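# Durkmont Colored Blocks

2 min read

Durkmont is a set of short recordings of colored blocks being placed on a white tabletop. This card covers the blocks, the table markings and the files. It is maintained by Noel Dalisay.

## The blocks

Blocks come in several colors, including red, yellow and green. Color names in the labels are plain words and always lowercase. Blocks with chipped paint stay in use until a face is hard to tell by color, then they are replaced.

## The table

Target areas are marked on the white surface with black tape. A block counts as placed when its whole base is inside the outline. Touching the tape is labeled `edge` and is not a pass.

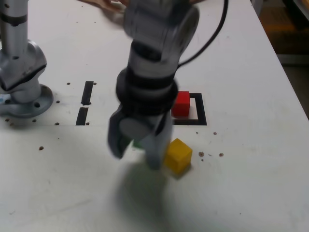
Tape gets replaced when the corners lift. Outlines may shift a little after that, so don't reuse target positions from one session in another. Each session folder has its own `layout.json`.

## Files

- `train/`: 3,000 recordings
- `val/`: 400 recordings
- `test/`: 1,000 recordings
- `skip.txt`: 13 recordings with missing labels, already left out of the counts

## Known issues

Yellow and white are hard to separate in the brightest sessions. Labels from August use `target` where later ones use `outline`. Both mean the taped square.

Last updated 25/02/2025

Related

- Wusden Cups and Saucers
- Stirnley Drawer Sorting
- Hjaltadóttir Label Tools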